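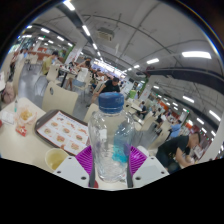
A clear bottle with a blue screw cap in a cafeteria at a busy hour.

The Second Hour: Why Large Dining Halls Are So Hard to Hear In

The lunch period at the Emier food hall starts at 11:30. By noon a person seated at one of the long rows has to raise their voice to be understood across the table. By 12:30 the people on both sides have raised theirs too, and the level in the room climbs without any more diners coming in.

Acousticians call this the Lombard effect. A talker who cannot hear their own voice against the background speaks louder, and does so without deciding to. In a quiet office the effect is small. In a hall that seats 643, with a hard floor and a flat ceiling, it feeds on itself.

Shirin Farahani has measured dining rooms for most of her career, first for a school district and now through her own practice, Kinura. Her method is plain. She takes a reading in the empty room before opening, another at the peak, and a third an hour after the peak. The first gives the mechanical noise: air handlers, refrigeration, dishwashing. The second gives the crowd. The third shows how quickly a room recovers, and she regards it as the most useful of the set.

"A good room drops as soon as people leave," she says. "A bad one stays loud with half the crowd, and the talkers who are left never get the message that they can lower their voices."

The main variable is reverberation time, the number of seconds a sound takes to decay by 60 decibels. It depends on the volume of the room and on how much of its surface absorbs sound. Volume is set when the building goes up. Absorption can be changed later, at a price, and most retrofit work consists of deciding where to put it.

Ceilings come first. They are large, out of reach, and free of furniture. A ceiling tile carries a noise reduction coefficient, usually printed on the carton, which averages its absorption at four frequencies between 250 and 2,000 hertz. Two tiles with the same coefficient can behave differently in the low end. Male voices and chair legs put a lot of energy below 250 hertz, and that band is not in the average at all.

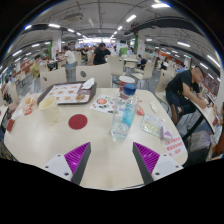

Paint is a frequent cause of trouble. A porous tile absorbs sound by letting air move in and out of its face. A thick coat of latex closes the pores, and the tile then reflects much of what it used to take in. Angharad Bellis, who manages maintenance at the Jisach campus, inherited a hall whose ceiling had been repainted with an ordinary roller. The tiles looked fine. The reverberation time had gone from 1.1 seconds to 1.9.

Her crew replaced 1472 tiles in August, working from rolling scaffolds between 6 p.m. and 2 a.m. The new product has a factory finish and must be cleaned with a dry vacuum brush. Bellis had the instruction stenciled on the inside of the supply closet door.

Walls are the second surface. Flat parallel walls produce flutter echo, a rapid rattle that can be heard by clapping once in the empty room. Panels on one wall of each pair are usually enough to stop it. Placement matters more than total area: a panel at seated ear height does more for speech than the same panel mounted near the ceiling line.

Furniture is the third. Jamshid Abbasi, a seating planner, argues that table length has been neglected. At a long table, conversations sit shoulder to shoulder and each one is masked by its neighbors. His layouts break rows into shorter runs with 2 feet of extra clearance between groups. The change costs seats, and operators resist it. At the Esfahani hall, the one site where he was allowed to test the full plan, the peak reading fell by 4 decibels with no other treatment.

Eluned Llewellyn, who audits public buildings for hearing access, is cautious about that figure. Fewer seats also meant fewer talkers, and the two effects were not separated. She would like to see the test repeated on a Tuesday with the crowd held constant. Her own surveys use speech clarity, measured at the listener's seat, in place of overall level. For a person with hearing aids, a moderately loud room with a short decay is often easier than a quieter one that rings.

Abbasi has agreed to the repeat. The hall has asked that it be done outside the lunch period.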